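4.2 Passing and re-gripping rounded objects

The handover task was the part of the Jidwood suite we most looked forward to running, and it did not disappoint us. A policy trained on the Purba demonstrations has to bring both grippers to the same small object, settle on a shared hold, and let one arm go without the object rolling or dropping. Cubes and boxes forgive a clumsy approach. Pigs do not: the body is round, the snout and ears stick out where a finger would like to go, and a good grip on one side may leave the partner arm very little to hold.

We collected 196 demonstrations of the task by teleoperation, of which 165 were kept after we removed those where the operator had to start over. All were recorded with the other objects left on the table, so that the policy could not simply reach for the only thing present. Training ran for 2000 epochs on the same settings as the single-arm tasks in Section 4.1. The two arms share one network and one action clock, and we made no use of a hand-written rule for who should move first.

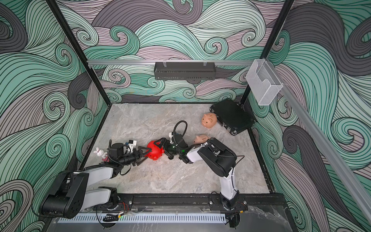 Minent asked, on reading an early draft, whether sharing a clock was doing most of the work, and whether two separate policies given the same demonstrations might manage just as well if each were allowed to wait for the other. We were so taken with the question that we trained that version too. It does learn to wait, sometimes beautifully, but both arms can end up waiting at once, and the trial then runs out of time with the grippers a few centimetres apart. The shared policy almost never does this. We think the result says something useful about timing in two-arm work in general, and we return to it in Section 5.

The second finding concerns the wrist views. In our first runs the policy saw only the fixed camera, and it was already able to get both grippers to the object. What it lacked was any sense of how the object sat between the fingers of a single gripper. Much of this is hidden from a fixed viewpoint as soon as the second arm closes in.

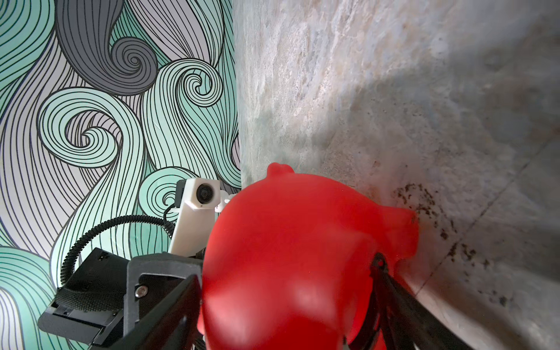 Adding the wrist streams changed the character of the motion more than we had dared hope. The policy began to make small corrections just before closing, turning the wrist slightly to bring the fingers on to the broad part of the body. We had not set out to teach these corrections, though on going back through the demonstrations we found that operators make them all the time. Over 100 test trials, with the object placed afresh each time, most of the remaining failures came during release, when the giving arm opened a little too early.

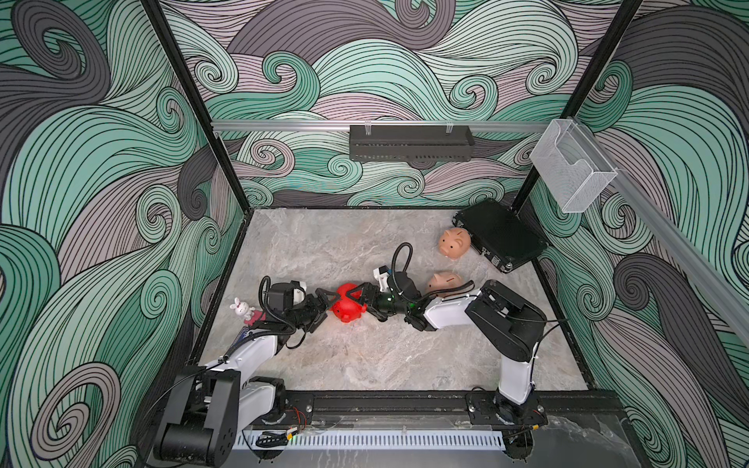
Figure 6. Both grippers at the red piggy bank during the handover task, fixed camera view.

Release timing is therefore where we would look next. The Vulance controller reports finger position but gives no direct reading of contact force, so the policy must judge from the images alone whether the receiving arm has a firm hold. Training on longer image histories helped a little, at the cost of slower replies from the network.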